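About Us

Print | E-mail

Hi, I'm Nele Wunderlich, and I run Otby with my aunt Elfriede. We rent out event flooring: dance floors, tent floors, walkways over grass, and the ramps that join it all together. If you've ever danced at an outdoor wedding and kept your heels out of the mud, you know what we do!
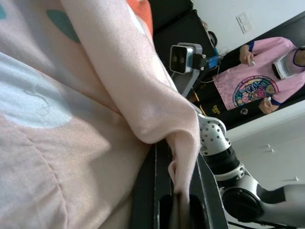 Photo: Mattes Steinbach

We started with one trailer and 32 panels that Elfriede bought from a theater that was closing (she still won't tell me what she paid). Last June we laid 1,816 panels for a single music weekend, and yes, my knees remember it.

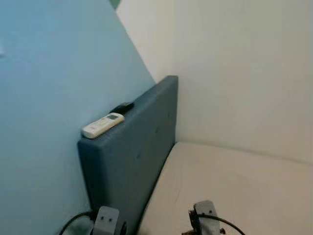 Blue wall, cream wall

Arvo Hirvonen leads the crew and does all our site visits. He'll walk your field with you, poke at the soft spots and tell you straight out if you need less floor than you asked for. Lieselotte Steinbach handles bookings, so hers is the voice you'll hear when you call.

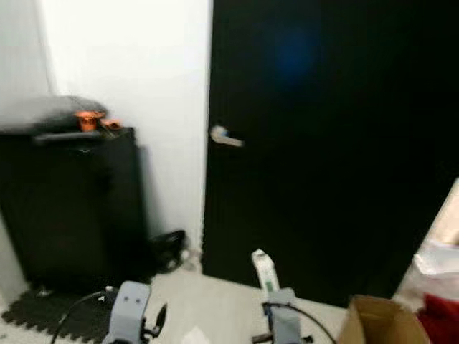
We deliver anywhere within 30 miles at no extra charge, and farther out if you ask nicely. Small jobs are welcome too – backyard parties are some of my favorites. Send us your date and a rough sketch and Lieselotte will get back to you with a price.

Print | E-mail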